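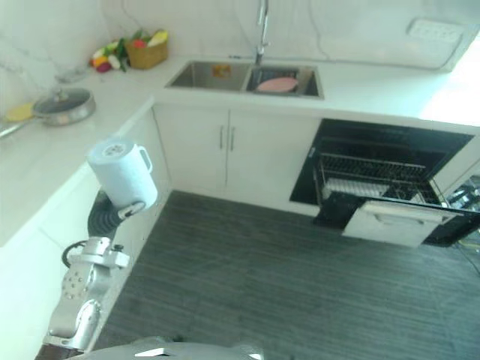 What do people do with the blind corner cabinet?

Posted by Beverley Cropper, Mapplebeck
Kitchens and Storage
1582 views

We bought our place in January 2024 and I have been at war with one cabinet ever since. It's the base cabinet where the two runs of counter meet. The door opens on a perfectly reasonable cabinet, and then off to the left, behind the wall of the neighboring cabinet, there is a second, secret cabinet that goes back into the dark. Last week I lay on the floor with a flashlight in my teeth and pulled out a fondue set. We don't own a fondue set. I assume it came with the house.

The opening is 18 inches wide, which sounds generous until you try to get a shoulder through it. There's one shelf, half depth, fixed in place with what feels like cement. The hinge is on the side you'd least want it on.

My husband's position is that we should put things in there that we never use. My position is that if we never use them they could go to a thrift store and we could have the cabinet. We've been stuck there for some time.

I've looked at the swing-out shelves shaped like kidney beans, and they look great in the videos, where the person has a saucepan and a lemon and nothing else. They also cost more than our dishwasher. I've looked at turntables. I have looked at sealing the thing up and pretending it's a wall. Has anyone solved this without taking out the counters? I'm reasonably handy, meaning I own a drill and I'm not afraid of it, though perhaps I should be.

Beverley Cropper added: To save time, no, I can't open it up from the other side. The other side is the bathroom. I did think about it.

Clive Marsden
I had the kidney bean shelves fitted in my last kitchen and I'll give you the good and the bad.

Good: everything comes out to meet you. Heavy pots are no trouble. Guests will ask you to do it again.

Bad: you lose a surprising amount of room, as the shelves are rounded and the cabinet is not. Whatever falls off the back is gone until you move. And the fitting is fussy. The instructions for mine (the brand was Vustach, I don't know if they still make it) assumed a perfectly square cabinet in a perfectly square house, and I had neither. I planed one edge, swore, planed it again, and ended up shimming the post with a folded-up piece of the instructions, so they did come in useful.

Before you spend any money, get the measurements right. You want the clear opening with the door fully open, and that means between the frame on one side and the face of the door on the other, because the door on most hinges eats into the gap. Then measure the full inside width, including the hidden part, and the depth from the front frame to the back wall. Then look for pipes. Mine had a water line running across the back at ankle height that didn't show up until I hit it with the post. Only a tap, luckily. Do the measuring in the daytime with the shelf out.

About that shelf. It probably isn't cement, it's paint. Run a utility knife along the joint where it meets the side, then tap upward from underneath with a rubber mallet, starting at the front. If there are screws they'll be coming up through the cleats, and they'll be filled with paint too. Scrape the slots clean before you put a screwdriver in or you'll strip them, and then you really will be living with it.

If it were me now, I'd skip the fancy hardware and put in a plain pull-out on side-mounted slides for the front half, and leave the back half open. You pull the front unit all the way out, lift it off the catch, and you can reach in behind. It's a two-step business, so the back is for the turkey roaster and the canning pot. Total cost was a fraction of the swing-out.

Rongrong Ye
Seal it up!! We did. Best decision. I don't think about it at all. The contractor wanted to talk me out of it and kept using the word "resale" but I'm not cooking dinner for the next owner.

We got a bank of nice deep drawers next to it and they hold more than the whole corner ever did. Check what's inside first though. My sister is fairly sure her good colander is in there.

Kaja Venckus
I rent, so no drilling for me, and I've ended up with a system that's ugly and works.

Get long, narrow plastic bins with a handle on the short end. The long side should match the depth of your cabinet, less a bit so the door shuts. Put them in front to back. Then for the hidden part, use one more bin, laid sideways, with a length of cotton cord tied to its handle and the other end looped over a stick-on hook just inside the door. To get at the hidden bin you take out the front one nearest the hinge and pull the cord. It slides over like a small, reluctant train. Felt pads under the bin help a lot if your cabinet floor is raw wood.

Pushing it back is less elegant. I use a wooden spoon.

Things that have done well in the train: spare paper towels, cake tins, the waffle iron, a bag of rice (in its own container, please, for the reasons you're imagining). Things that have not: anything round, anything with a lid that comes off, and potatoes. I won't go into the potatoes, except to say that I smelled them before I remembered them.

On turntables, I tried a Wumum one. Fine for oils and vinegar in the front part. In the hidden part it just carries your things further away, faster. If you do buy one, get the kind with a raised rim.

I'd also tape a list to the inside of the door. It feels like something a retired ship's purser would do, but I stopped buying duplicate muffin pans. Update it when you take something out for good. I say this as someone whose list still has potatoes on it.

Beverley Cropper
Thank you all. Clive, it was paint. The shelf came out on the 4th July with a noise that the dog took to be part of the general festivities. Behind it there was a pipe (you were right), a marble, and the forks for the fondue set.

I've measured everything and the front-half pull-out will fit with a little to spare, so I'm going with that, plus Kaja's cord for the back until I get tired of it. Rongrong, my husband would like you to know he's been won over by your approach and I would like you to stop.

One follow-up if anyone's still reading. The side of the cabinet where the slides would go is set back from the frame, so the slide has nothing to screw into at the front. Do I pack it out with a strip of wood, or is there a bracket for this?

Clive Marsden
Strip of wood. There are brackets, and they bend. Glue and screw it flush with the inside edge of the frame, check it's level before the glue grabs, and predrill.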